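Spent most of the weekend on the block storage. Posting what I did in case anyone else is still dumping everything in one big tote.

3 comments

The set is the Jenotlow bars, the plain rectangular ones. 228 pieces when it was complete. I haven't checked if it still is and I'm not going to.

They used to live in a fabric bag. You had to tip the whole bag out to find anything, and then the whole bag had to be picked up again. The bottom seam gave out in July and I kept using it with a safety pin in it for longer than I should have.

5 shares

I tried the Cevomthorpe stacking drawers first. They look nice, but the longer pieces only fit on a diagonal, so each drawer holds about half of what you'd expect. They went back.

What I ended up with is an open metal bin. No lid, sides that slope outward. I paid $15 for it at the surplus place in Grutanside. It was already scuffed and scratched, and for this job that doesn't matter to me.

The slope helps more than I thought it would. You can get a hand flat against the side and slide a piece up it. With the straight-sided tote you were always digging in the corners.

10 shares, 2 comments

It's loud. Metal on metal table legs would be worse, but blocks dropped into a metal bin are loud enough. I tried a piece of felt in the bottom. The felt bunched up and pieces got under it, so I took it out.

The bulk of the set stays on the shelf, in shoe boxes by color. Only what's being used goes in the bin. A few greens and a few of the longer reddish-brown ones is plenty to start with, and cleanup is short.

The bin sits on the light wood table. On the floor it got kicked.
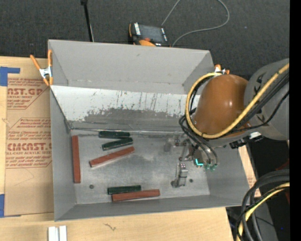
Haruna Murakami: We keep ours by length instead of color. Mine all wanted the long ones and would empty three boxes looking for them. Does the metal leave marks on the blocks?

8 likes

I haven't noticed any marks on ours so far. Sorting by length makes sense, I may try it once the shoe boxes wear out. The labels are already on them and I don't want to redo it now.

One more thing on cleaning. Warm water, a drop of dish soap, and dry it right away with a towel. I used a Joubert scrub pad on one spot and all it did was make the spot shinier.

Next is the shelf itself. The bottom board sags and I need to find a bracket that fits.

2 shares, 4 comments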